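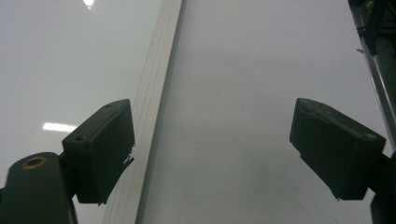 # The whiteboard from the June clear-out

Hello and welcome to this page. My name is Ginette Leclerc and I look after the small things in our shared workroom in Cornton. Many people asked me about the whiteboard, so I have put together some notes. I hope they are useful for anybody who must choose a board, or clean one.

The first picture is from very near. The surface is glossy, and you see the ceiling light in it like in a shop window. A board like this is pleasant to write on, but you should think where the lamps are before you hang it. In our old room the people on the left side could never read the top line, and we had to turn the whole board to the other wall.

The long grey-white strip has fine grooves along its length. Grooves are nice to look at and not so nice to clean. For such places I use a soft toothbrush with a little warm water, and after this a dry cotton cloth. Please do not use the kitchen sponge with the green side. Flora Mowat did this on our Halliday board some years ago, and the scratches stayed until the day we gave it away.

## On the table

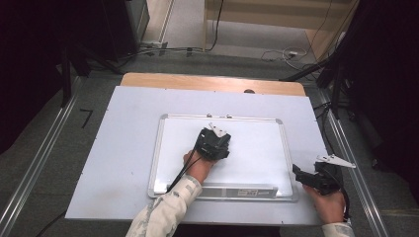

I always prefer to work on a board when it lies flat. The arms do not become tired, and the cleaning water cannot run down into the tray. Our light wooden table is good for this, and a big white panel on top protects the wood. The panel is older than the board and has its faint grey marks, which I have stopped fighting.

The frame of the board is aluminium with rounded corners. I asked for rounded corners especially. The board before had sharp ones, and it made a hole in the sleeve of my best cardigan.

On the near side is the tray for the markers. It goes along most of the width, so there is place for all the colours and also the rubber. On the tray there is a small white label with very small print. I leave such labels where they are, for the glue is usually worse than the label.

At the far side are two small metal clips for hanging. They sit near the middle of the frame and not at the corners, so measure the distance between them before you make any hole in the wall. I write it with a pencil on a strip of paper, and hold the paper on the wall with tape. It takes 4 minutes and it saves a lot of filling and painting.

## Some notes on cleaning

- For every day: a dry cloth, from the top to the bottom.
- Once in the month: 200 ml of warm water with one drop of washing-up liquid. Wipe, then dry immediately.
- For old ink: write over it with a fresh marker and wipe while it is still wet. This sounds strange, but it works well for me.
- For the tray: take everything out first. The dust from the rubber collects in the corners.

Flora prefers the spray from Flodau. I find the smell too strong for a small room, but the result is good - she is right about that. If you try it, open a window.

If you have questions about the board, you can leave a note in my pigeon-hole, next to the kettle. I am in the workroom most mornings until eleven.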